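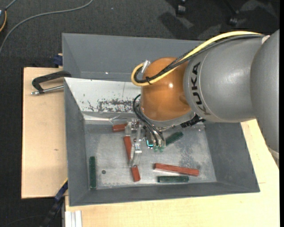 The Pilex Scholarship Planner

192 pages, spiral bound, letter size
By Murali Chettiar
Ships from our shop in Pancombe

I made the first version of this planner at my own kitchen table, when my daughter was applying to every college scholarship she could find and I was the one losing the paperwork. We missed a deadline in October that year (a good one, too, it would have paid for her books) and I went out the next morning and bought a hole punch. What you get now is a lot nicer than that first one, I promise!

It's a paper planner for students going after scholarship money, and for whichever parent, foster parent, coach or aunt is helping them. You could do all of this on a laptop. I tried, and I'd open the spreadsheet, feel tired and close it again. A big fat book on the counter is harder to ignore.

What's inside

Every scholarship gets its own two-page spread. On the left you write down who's offering it, how much, when it's due and how they want it sent in. The right side is for essay prompts, word limits, who's writing your letters and the day you asked them. There's a box at the bottom for "heard back" and I made it big so you can scribble in it.

In front you'll find a year of monthly calendars with no dates filled in, so you can start whenever you like. After that comes my favorite part, the brag pages. You list your jobs, teams, clubs, church stuff, babysitting, all of it, with rough hours next to each one. Kids always forget things! My daughter left out three summers of keeping score for the Little League and only remembered when her grandmother brought it up at dinner.

In back there are 2 heavy pockets for transcripts and recommendation letters. They open toward the spine, so papers stay put in a backpack.

What's new in this edition

The paper is thicker, so gel pens don't come through (fountain pens still might, sorry). I also added a page for students who were adopted or in foster care as teenagers. Chukwuemeka Nwankwo, a school counselor, suggested it after spending a whole afternoon hunting for one student's records. It has room for caseworker names, court papers and which office has what.

The details

Cover: Tamuno blue or plain gray, wipes clean
Binding: black metal spiral, lies flat
Size: 8.5 x 11 inches
Pages: 192
Pockets: 2
Price: $19 each, or $89 for a school pack of five

Ordering

Single copies go out twice a week. School packs take a little longer, as I box those up myself. If you work at a school and need a purchase order, write that in the notes at checkout and I'll email you the form.

You can return a planner if it hasn't been written in. If the spiral arrives bent, send me a picture and I'll mail you another one. Keep the bent one for scratch paper.

Gray is back in stock as of Saturday, February 11, 2023. Blue is running low, and the next batch of covers isn't here yet.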